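Zutemis Drinks Set: read me first

G'day, and thanks for grabbing the data. I put this set together over the summer and finished tidying it in February, so if something looks odd, check the notes near the bottom before you write to me.

What's in it

There are 128 episodes of a two-fingered arm working around a drink machine on a wooden tabletop. Each one has the wrist camera video, the joint positions, how far the gripper is open, and a short line of text saying what the arm was meant to do. I drove every episode by hand with the Pindico controller (my thumbs have mostly forgiven me). Episodes run from 12 seconds up to just over a minute, depending on how long the pour takes and how much I dithered.

Why a drink machine

My earlier set, Estwood, was all blocks and cups, and the policy I trained on it got very good at blocks and cups. I wanted something where the arm has to hang about and watch for a bit before it does anything. A pour is great for that! The liquid keeps moving while the arm stays put, and the colour and level in the glass are the only real clues about when to go in.

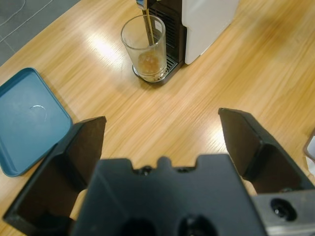
So please don't trim the waiting parts. I know they look like dead time, and my first loader threw out any stretch where the joints barely moved, which left me with a model that lunged at the glass the moment it saw one. Keep the still stretches in, and keep the gripper reading alongside them, as fingers open and waiting is a state I want the model to learn.

How it's split

I hold back 14 episodes for testing and use the rest for training. The test ones were all recorded in the evening, when the light is different, so expect your scores to drop a bit. The list is in splits.txt. If you make your own split, go by episode and never by single picture, or you'll be testing on near copies of what you trained on.

Known problems

Clear glass is hard. Glare off the tabletop makes it harder, and I left those episodes in on purpose.

The text lines are mine and they wander. "Get the drink", "pick up the glass" and "grab the tumbler" all mean the same job.

Depth isn't included. I tried it, and the sensor saw straight through the glass.

Coming next

I've started on a second batch, nicknamed Nagano, with different glasses and a darker table. The aim is 1,000 episodes, and at my current pace that'll take a while. If you've got a similar arm and a free weekend, I'd love some help with it!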